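Otro campo de golf, y van...

Leo que en Brirnia quieren abrir otro campo de 18 hoyos. Otro más. Con casa club, spa, hotel y un restaurante firmado por no sé quién. Lo anuncia Thibault Gautier, de Romix, con las palabras de siempre: espectacular, único, de campeonato. Vale.

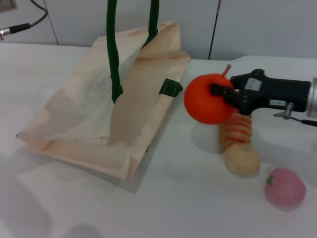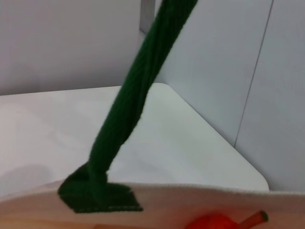 Yo juego al golf. Lo digo para que no me escriban los de siempre. Juego mal, pero juego, y llevo años pagando la cuota del campo viejo de Soliman, que tiene las calles duras como una acera y un hoyo 6 que en agosto da pena verlo. Y precisamente por eso me enfada. Tenemos un campo que se cae, con buen trazado, con árboles ya crecidos, y el dinero se va a mover tierra en otro sitio.

El green fee del nuevo: 262 euros en temporada alta. ¿Quién paga eso aquí? El turista que viene cuatro días, se aloja allí mismo y no pisa el pueblo. Bien por él. Pero que no me lo vendan como deporte para la comarca.

Lo de las casas tampoco lo esconden mucho — 614 parcelas alrededor de las calles. Es una urbanización con banderines. Ya lo vimos en Zuletov: primero los chalets, luego la academia de juniors que iban a abrir «en una segunda fase», y la segunda fase todavia la estamos esperando.

Nawal Shawky, que da clase a los chavales en Soliman, tiene 52 alumnos y un cubo de bolas gastadas. Pide una zona de prácticas con luz. Nada más. Con lo que cuesta el lago ornamental de Brirnia le sobraba para eso y para cambiar el riego entero.

Y el agua, claro. Dicen que regarán con agua depurada. Pues que enseñen el contrato. Anas Bitar lo pidió por escrito y le mandaron un folleto. Un folleto!

No estoy en contra de que se construya. Si el campo es bueno iré a jugarlo algun día, cuando haya oferta. Pero antes de cortar ninguna cinta, que arreglen Soliman y que pongan precio de residente en el nuevo, firmado y sin letra pequeña.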